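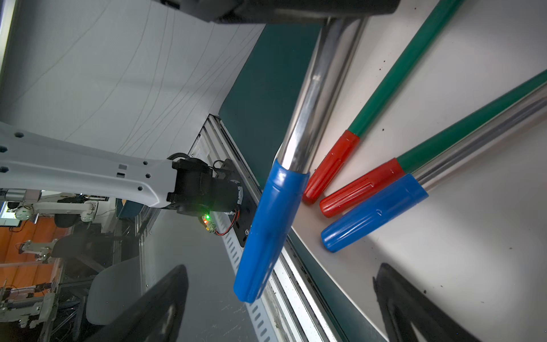
Keeping Girls in School Takes More Than Enrollment

Opinion
June 2019

The district of Dondthorpe has reason to be pleased with its enrollment figures. In the lower grades, girls now sit beside boys in equal number, and the households that once kept daughters at home are a small minority. The district education office has reported this as the completion of a task. In the view of this writer, it is the completion of the easier half.

The difficulty begins at the age of 12 or 13, when pupils leave the village primary schools and must travel to one of the district's 4 secondary schools. Of the 1625 girls who finished primary school in the last full school year, about 700 did not register for the next grade. The office's annual summary lists them under the heading "transferred or withdrawn" and says nothing further. A public body that knows how many children it has lost should also be expected to know where they went.

Parents are often blamed for this, and the charge is mostly unfair. Families in the Wirnis valley pay no tuition, yet they must find money for a uniform, examination fees and lodging in town during the rainy months, when the road cannot be relied upon. Where there is one set of fees to spare and two children of school age, the son is usually sent. Attitudes play a part in that decision. So does arithmetic — and the second is within the power of government to change.

Houshang Bagheri, who taught mathematics at the Ultside secondary school before his retirement, put the matter plainly at a public hearing in December. "We congratulate the father for bringing his daughter to us at six," he told the panel. "At 13 we hand him a bill and call him backward when he cannot pay it."

The Cárdenas Fund, a private charity, has shown one way forward. For 5 years it has paid for a supervised girls' hostel within walking distance of the Ultside school. Most of its residents come from the upper valley, and most remain enrolled through the final examination. The hostel is modest, and its cost per pupil is lower than that of the bus service the district proposed and then abandoned.

It would be a mistake, however, to leave such work to charity. A fund may change its priorities at the end of any grant period, and the families who depend on it have no vote in the matter. The district should take over the hostel's running costs, build a second one for the Wirnis side, and abolish examination fees in the first two years of secondary school. It should also publish the number of pupils who leave each school, by grade and by sex, together with the reason given.

None of these measures requires new legislation. The budget for the coming school year is still in draft, and the education office continues to accept written comments from residents.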